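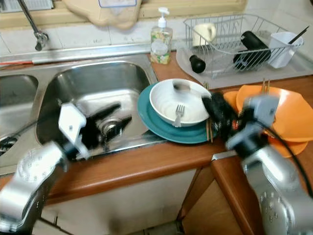
Budget for a two-arm setup doing dishes, what am I forgetting?

Posted 14 June 2026

Hi all! I'm putting together next year's equipment request for our little kitchen-chores project and I have to hand in numbers before October. The arms are settled (two, same model, grippers included), and I've been told there's money left for "everything else," which in my experience is where I always blow it. So far my list has spare gripper fingers, a second set of cables, a drying mat, a wire rack, and a big pile of dishes. The task is clearing plates and bowls off the counter next to a double sink, then loading the rack. Do I buy matching dishes or a mix? And is a Fludadix service plan worth it, or do I just keep cash aside for repairs? I have 30 hours a week of running time planned, if that matters.

Reply 1

Mix, definitely mix! We bought one color of plastic plate our first year because it was cheap, and then everything fell apart (not literally, they're plastic) the first time somebody set down a glossy white bowl. Get stacking plates, a couple of real ceramic bowls, mugs, forks, and get chopsticks. Chopsticks are miserable to grip and you want to find that out early. I spent $135 on dishes, most of it secondhand, and I'd do the same again.

On the service plan, I had one through Clerko and dropped it. They were nice on the phone but the turnaround was so slow that I ended up buying the spare part anyway, so I paid for it twice. Your mileage may vary, never dealt with Fludadix.

Reply 2

cable covers. thats it thats my answer. loops hanging off the wrist will catch on a faucet sooner or later

Reply 3

Agree with the above on cables. I'd also put in a line for water, meaning splash sleeves for the forearms and something under the counter edge. Mine came from Flirkik, $180 for the pair, and yes that stung, but I've had more than 2 soap spills since and the joints are fine.

One question back to you: is the 30 hours for both arms together or each? If it's each, I'd double the fingers on your list. The tips wear faster than you'd think on metal sinks, especially if you're poking around near the strainer for dropped forks. Also check whether your counter is going to be permanent. We had to move ours and I had nothing in the budget for remounting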